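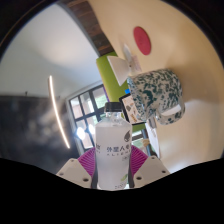
Veronika Kerekes perguntou por que motivo uma fundação que recebe dinheiro para ajudar as pessoas não o gasta todo logo no primeiro ano. A pergunta é boa e a resposta tem um nome: fundo patrimonial.

## O que é um fundo patrimonial

Um fundo patrimonial é uma quantia guardada e aplicada por muito tempo. A quantia que se guarda chama-se **capital**. O dinheiro que o capital produz chama-se **rendimento**. A regra principal é gastar o rendimento e conservar o capital.

Pensa numa macieira. Se cortares a árvore, tens lenha uma vez. Se colheres só as maçãs, tens maçãs no ano seguinte. O capital é a árvore e o rendimento são as maçãs. A comparação tem um limite: o valor de um fundo também pode descer, e há anos sem maçãs.

## Um caso com números

O fundo de Codham começou com 2649 euros, entregues por 344 pessoas. Umas deram mais, outras deram menos. A partir desse momento, o dinheiro deixou de pertencer a cada uma delas e passou a pertencer ao fundo.

Supõe que o fundo rende três por cento num ano. Três por cento quer dizer três euros por cada cem. As contas são estas:

- capital no início: 2649,00 euros
- rendimento de um ano: 79,47 euros
- parte que volta para o capital (um por cento): 26,49 euros
- parte que se pode distribuir (dois por cento): 52,98 euros

No fim do ano, o capital é de 2675,49 euros. Cresceu um pouco e, mesmo assim, houve dinheiro para comprar livros para a biblioteca.
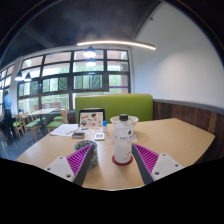

*Copo com tampa preta sobre uma base redonda vermelha.*

## Por que se devolve uma parte ao capital

Os preços costumam subir com o tempo. Esse aumento chama-se **inflação**. Se um caderno custa hoje um euro e mais tarde custa dois, a mesma moeda já só paga metade do caderno. Um fundo que ficasse sempre com o mesmo número de euros compraria cada vez menos coisas. A parte devolvida serve para compensar essa perda – nem sempre chega, mas reduz a diferença.

## Quem decide

Cada fundo tem um documento escrito, o **regulamento**. O regulamento indica:

1. para que serve o dinheiro;
2. que percentagem se pode gastar por ano;
3. quem escolhe os projetos;
4. o que acontece se o fundo acabar.

O regulamento de Codham tem 17 artigos. O artigo 16 trata dos anos maus: quando o rendimento é zero ou negativo, não se distribui nada. As candidaturas são lidas em novembro.

Alguns donativos trazem uma condição. Se uma pessoa dá dinheiro «para música», esse dinheiro não pode pagar um telhado. Chama-se **donativo consignado**. O donativo sem condição chama-se **livre** e pode ser usado em qualquer fim previsto no regulamento.
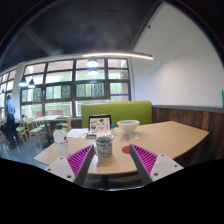 ## Palavras a reter

**Capital** – dinheiro guardado e aplicado.

**Rendimento** – dinheiro que o capital produz.

**Inflação** – subida geral dos preços.

**Regulamento** – regras escritas do fundo.

**Donativo consignado** – donativo com um fim definido por quem o dá.

Texto de Shalini Tomar. Contas revistas por Gaurav Pathak.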